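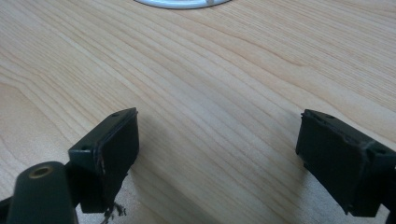

Noso is looking for people who love board games, card games and puzzles and would like to help us test new ones before they go to print! We're a small tabletop game publisher, and our next two titles, Nuvik and Cukeo, have reached the stage where the two of us who designed them know the rules far too well to spot what's wrong with them. So we need fresh eyes, preferably lots of them. Sessions happen around a table, in person, with real pieces in your hands. Think pale blond wood with a fine grain running through it and plenty of room to spread out your cards. You play, we keep quiet (we try, anyway), and afterward we talk.

Nuvik is a trading game for three to five players set in a northern fishing town. A full game takes 40 minutes once everybody knows the rules, and quite a bit longer when they don't. That first, slow game is the one we most want to watch. Cukeo is a quick card game for two, with a bidding round that people either get right away or argue over for ten minutes. We'd love to hear both sides of that argument.

Who can take part

Anyone 16 or older. Under 18s need a note from a parent or guardian. You don't have to be a serious gamer. We have plenty of those already, and what we're short on is people who play rummy with their grandmother, or who haven't opened a game box in years. Couples, roommates and whole families of teens and parents are very welcome to sign up together. If you're colorblind, please tell us, as we're still choosing the card colors for Cukeo and your opinion could change them.

What you'd be doing

Coming in for one evening session, Thursday from 6:30 to 9 p.m. You'll read the rulebook cold, play at least one full game and fill out a short form. Regulars can come back as often as they like, though each group will have at least one newcomer in it.

What you get

Dinner (usually soup and good bread, vegetarian on request), your name in the rulebook if you'd like it there, and a finished copy of whichever game you tested. We can't pay testers for this round. The first print run is 2000 copies and yours will be set aside from it.

How to sign up

Write to Dulce Trujillo at Noso with your name, your age and the last game you enjoyed, even if it was tic-tac-toe on a napkin. Catrin Phillips puts the groups together and will get back to you with a date. Our room is on the ground floor, with step-free access and parking behind the building. Sessions start in January and we'll keep adding dates until the rules are done.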